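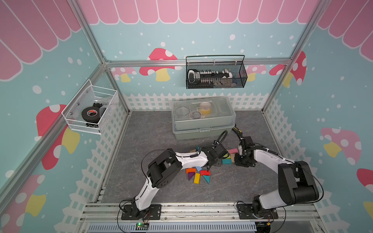

Cartwright Toy Library
Minutes of the play corner meeting, 12 Nov 2018

The meeting opened with the minutes of the last one, which were approved with one spelling fix (Umik, not Umick).

1. Wall panels
Everyone loves the mushrooms! The group agreed to keep the storybook theme, with the pink scalloped awning along the top, the picket fence below and the white dots on teal, which several members read as snow and want to play up for the winter display. A suggestion to paint over the teal was withdrawn. Ukgate will be asked for a price on 3 more panels in the same print.

2. Flooring
The gray marble pattern stays. It was felt that bright blocks show up beautifully on it. One member would still like a green floor someday and asked that this be noted.

3. Blocks
Long and very happy discussion. The colored wooden blocks are still the first thing children ask about, and we want many more of them. Agreed to order 60 from Tranex, plain wood with bright paint, no letters. Storage to be settled once they arrive.

4. Money
Balance stands at $729. The block order comes out of this; panels wait until the price is in. Grant application to go out before the end of the year.

5. Other
Mushroom name contest for the kids: yes, please! Entries to go in the box by the front desk. Winners read out at the February meeting.

Snacks were excellent. Meeting closed.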